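Pineapple month

January 22, 2020

So I've finally got round to writing up what I've been doing with my evenings, which is teaching an arm about shopping. Well, teaching is a strong word! I drive it by hand, it records everything the wrist camera sees and everything the joints do, and later on a model chews through the lot and tries to copy me. The pile of recordings is called Wusik, for reasons that made sense in October and don't any more.

The target is 300 good episodes of bag handling before I let myself train anything serious. I'm on 59. (Kanchan Jaiswal, if you're reading, stop laughing.)

Bags are horrible, by the way. A block is a block from wherever you look at it, but clear plastic changes every time you touch it, it throws highlights all over the place, and half the time it's so close to the lens that the camera can't make head or tail of it. I did think about leaving those episodes out. Then I watched a few back and decided they're exactly what the model is going to meet when it's driving itself, so in they go.
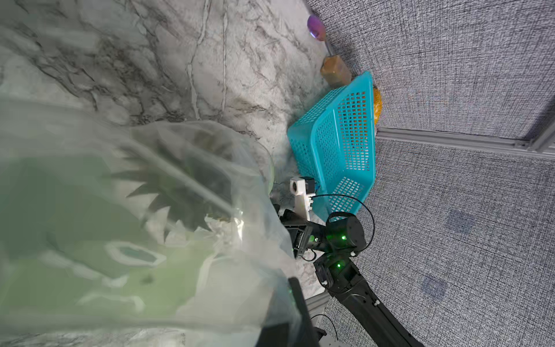

How long does one episode take to record? Less than a minute of driving if I'm on form, plus however long it takes to put everything back and type in the label, and that second part is where the evening goes.

I've changed how I do the putting back, too. My early batches were far too tidy. I'd set the basket down in the same spot, same angle, like laying a table for the in-laws, and the little test model I trained on them learnt to reach for that spot whether there was a basket there or not. Lovely smooth reach into thin air. Now I shove things about between goes, turn the basket, tip it over sometimes, and leave other bits and bobs lying around so it learns to ignore them. I also swap which side I come in from, although my left-hand approaches are still pretty ropey and you can tell from the joint plots that I'm tensing up.

The other thing I've got stricter about is throwing episodes away. If I dither for ages over the bag, the model learns to dither. A fumble followed by a decent second try is fine, I keep those and tag them as recoveries, but hovering is out. Last session I binned 4 in a row and had to go and make a cup of tea.

The zip bag with the pineapple in it is my favourite so far and also the one I'm worst at. There's the fruit at one end and then a whole stretch of crinkly empty plastic before you get to the zip, so you have to decide whether you're going for the loose part or the lump. I've been labelling the two separately: "film" for the loose part, "body" for the fruit.

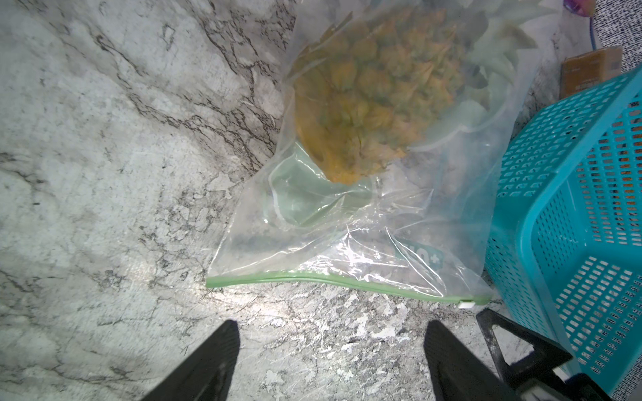 Lalit Pandey reckons the two labels are a mistake and that I should just record both and let the model sort it out, seeing as I'll never label them the same way twice once I'm tired. He did the same with his Stotico set and ended up merging three grasp labels back into one, which cost him a weekend and most of his patience.

He may well be right. I went back over my notes and there are episodes where I've written "film" and then, going by the gripper positions, clearly changed my mind halfway. For now I'm keeping the labels in the file but not feeding them to anything, and I'll train it both ways when I've got enough to bother.

Next up is sorting out the timestamps, as the camera and the joint log have drifted apart again, and then another batch with the lamp moved.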